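Repair, Reuse and the Second Life of Office Computers

Ildikó Bakos has run the refurbishing side of Jelton for nine years. The company takes in desktop computers that offices are finished with, tests them, replaces what is worn, and sells them on to schools, small accounting firms and home users. Last year 1,339 machines went back out the door. She keeps that number on a whiteboard next to the number that did not, which she asked us to leave out until the audit is finished.

We spoke in the break room at Jelton in December, a slow month for incoming stock. Most leases in the area end in spring, and the pallets follow.

Her route into the work was indirect. She trained in metrology and spent her early career calibrating pressure gauges at Fekete, a maker of heating controls. "I was used to the idea that a thing is either inside its tolerance or outside it," she said. "Then I came here and people were writing 'seems OK' on a sticker. That was the first thing I changed."

The replacement is a four-page test sheet. It records the supply voltages under load, the fan speeds, the memory test result, the drive's own count of reallocated sectors, and the processor temperature after a fixed run at full load. Each line has a limit. A machine that misses one limit goes back for work and is tested again from the first line.

"From the first line" is a point she returned to several times. A technician who has just replaced a fan will naturally want to retest only the fan. Bakos does not allow it. Opening a case disturbs other things: a data cable gets nudged, a memory module is left half seated, dust moves. In her records, a fair share of second-round failures are on lines that passed the first time.

The thermal test takes the most time. The load runs for 40 minutes, which she considers the shortest useful period for a tower case of ordinary size. "At ten minutes you are measuring the heat sink. The case air hasn't settled. You get a nice figure and it means very little." Room temperature is written down at the start and at the end, and the limit is given as a rise over room temperature. Before that rule, machines tested in July failed at a higher rate than machines tested in January, and a good deal of perfectly sound hardware was stripped for parts.

Thermal paste is a subject on which she has firm opinions. Old paste dries and loses contact, and on a machine more than five years old she has it replaced regardless of the reading. The old material is removed with alcohol and a lint-free cloth, never scraped with metal. She uses one grade throughout, bought in bulk from Grandex. She has tried more expensive grades and found a difference smaller than the spread between two technicians applying the same one.

"People ask me which paste," she said. "I would sooner they asked how they tighten the cooler. Go corner to opposite corner, a little at a time. If you run one corner all the way down, the plate tilts and you can spend any amount on paste."

Power supplies are handled differently. Jelton does not open them. A supply that drifts outside its limits under load goes to a licensed recycler and is replaced by a tested one from stock. Bakos accepts that some of these could be repaired by replacing the capacitors, and a technician with the right background could do it safely. The labor cost exceeds the price of a used supply in good condition, and the insurance does not cover it. She described the decision as settled.

Storage is the other fixed rule. Every drive is wiped on arrival, before any other work, and the wipe is verified by reading back. Mechanical drives with any reallocated sectors are shredded. Solid-state drives are judged on remaining rated life, and the cutoff is set higher for schools than for home buyers. Asked why, she said that a school will keep the machine until it stops, and a home buyer usually will not.

We asked what limits the number of machines that can be saved. She was expecting to be asked about parts, she said, and parts are rarely the trouble. Standard memory and standard drives are plentiful. What stops a machine is the part that fits only one model: a power connector with its own pin layout, a front panel cable, a plastic bracket that holds the drive cage. When one of those breaks, the only source is another machine of the same model. Jelton keeps a shelf of them, sorted by model, in bins from Lokholm. Over 2 tons of donor machines were broken down last year to keep it filled.

The software side is shorter. Each machine gets a clean operating system, the current firmware from the board maker, and a restart test. Firmware is updated before the memory test, since a few older boards misreport memory timing until it is done. The battery that holds the board's clock is replaced every time. It costs less than the phone call that follows if it dies.

Warranty returns come in at a steady low rate, and she reads every return slip herself. The most common entry is "no picture." In most of those cases the monitor has been plugged into the board's own video connector on a machine that has a separate graphics card. Jelton now ships those machines with a plastic cap over the unused connector. Returns with that entry fell by half in the following quarter.

She would like to see offices release their machines a year sooner. Her own estimate is that a desktop handed over at four years has a further five in it, while one handed over at seven has perhaps 2. The difference is mainly in fans, drives and the patience of the next owner with the software. "The metal is fine," she said. "The board is usually fine. We are buying time on the parts that move and the parts that get hot."

Her plans for the coming year are modest: a second load-test rack, a better way of logging room temperature, and a revision of page three of the test sheet, where the memory lines are printed too close together and get filled in on the wrong row.
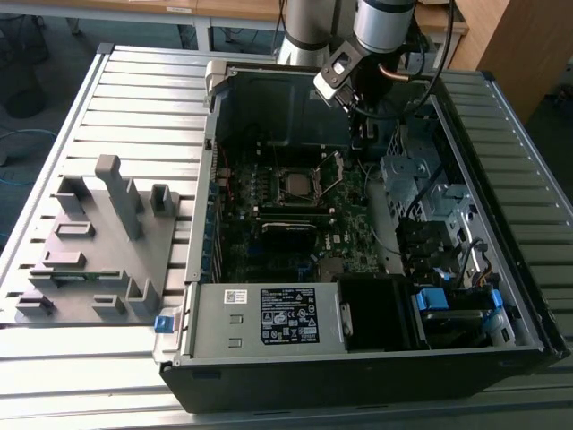 When should the thermal paste in an older desktop be replaced?

Bakos has it done on any machine more than five years old, whatever the temperature reading, and the full test is then run again from the first line.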